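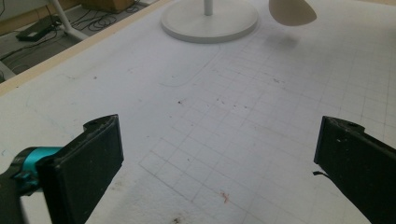

I love libraries that lend things besides books! Ours in Pralano has 80 items on its shelf of borrowables, and last July I took home a pasta roller, a ukulele and a tent (the tent leaked, but what a weekend). 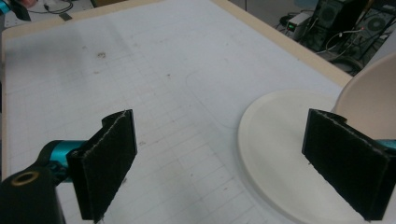 Gizella Kerekes runs the shelf, and she'll happily show you how anything works before you carry it out the door. Every town should try it. A good drill costs up to $200 and most of us need one twice a year.
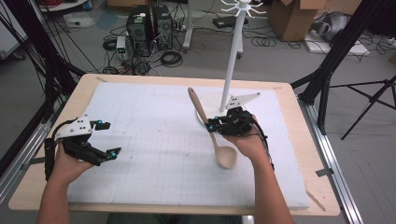

My neighbors worry that stuff will come back broken. Some of it will! Books come back with coffee on them too, and we still lend books. I've got the ukulele again until the 23rd.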